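Mud keeps better books than I do

I have been reading lake mud for a month and I'm not sorry.
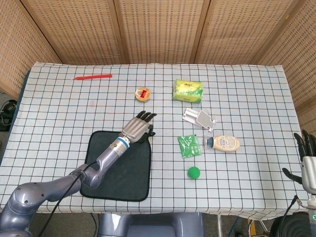
What the lake remembers

Naverach is a small loch with a peat-brown color and no visitors, and its bottom is laid down in thin pale and dark bands, one pair to a year. Spring melt brings silt, which settles pale. Summer scum dies off and settles dark. Repeat until somebody shows up with a pipe.

The pipe in question belonged to Iddrisu Atinga, who cored the loch one March and was kind enough to send me his notes. They run to 40 pages and contain one joke, concerning a dropped glove. His core covers 700 years, and you can see the wet decades fatten up and the dry ones go thin as cigarette paper.

The trouble at Bondach

Four miles over the hill is Bondach, a bigger loch fed by the same rain. You'd expect the same story. For the last 300 years you get it, nearly band for band. Before that the two lochs disagree like in-laws at a wedding. Bondach says drought, Naverach says flood.

Atinga thinks a stream switched sides - a bog filled up, the water found an easier way down, and one loch got the other's share. I like this a lot. It means some of what passes for old climate could be plumbing.

I've asked him how you'd tell the difference. His answer started with pollen and I had to go make a sandwich. More when I've finished the pollen.

Contact | Copyright Stedness Notes | Back to top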